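Getting a better drum recording at home

I've been recording drums in the back room of our house in Bidholm since September, and I'm still finding little tricks that make me grin like a kid! Most of them cost next to nothing, so I'm passing along the ones I use every time.

Start with the room. Hang a thick blanket behind the kit and another on the wall facing it, then clap your hands. If you still hear that zingy flutter, move a blanket and clap again. I spent a whole evening doing this and it was time well spent (the neighbors may disagree).

Next, the kick drum. One bed pillow inside, just touching the batter head, takes care of most of the boom. Push it up hard against the head and you'll lose the low end, so go gently. I used to stuff in everything I could find, and my kick sounded like a cardboard box.

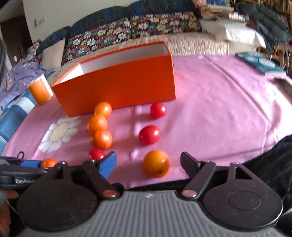 Snare ring is the one people write to me about most. Cut a strip of old T-shirt, fold it over twice and tape one end near the rim, leaving the other end free. It lifts when you hit the drum and settles back down, and you get a nice open crack with a short tail - I love this one so much. Dumisani Van Wyk showed it to me and I've used it on everything since.

If you're recording your own hits to play from pads, do 25 of each drum, soft to loud, and leave plenty of silence between them. You'll want the extras. Playing the same hit over and over sounds like a machine gun, but switching between even four of them sounds like a person.

Name your files as you go, too. I once had 900 clips all called "snare new" and it took me days to sort them out.

Squeaky pedal? A drop of light oil on the hinge, wipe off the extra, and work it with your foot for a minute before you hit record.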